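February 5, 2025
Posted by the author of the Odera save diary

Season 5 of the Odera save, played on the Jisatik database. Club: Gulilach, second tier. The wage budget was cut by 200 a week in December, and I have left it there.

Ran the training test again. Same squad, same schedule, only the intensity slider changed. At the high setting the match fitness values drop faster than the tooltip states. I logged 283 matchdays and the gap holds in all of them. The Latonura patch notes list a fix for this. I see no difference in my numbers. 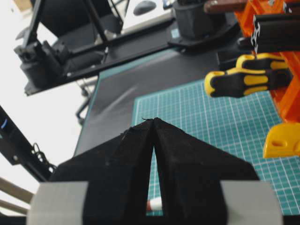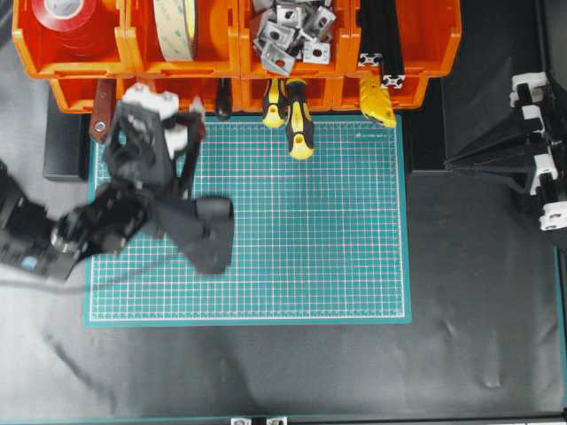

Cutting mat and bins.
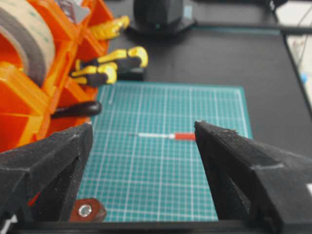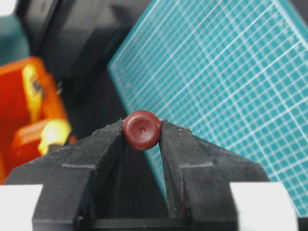

Scouting next. A full regional assignment costs about 2000 per month and returns mostly players already in the shortlist. I dropped two scouts and set the third to under-19 only. Reports now arrive late in the month, after the board review, so the youth rating on the review screen is always one cycle behind.

Formation unchanged. The left back still ignores the overlap instruction when the winger is set to stay wide. Will repeat with the winger on a free role before the next window opens.

4 comments | 11 shares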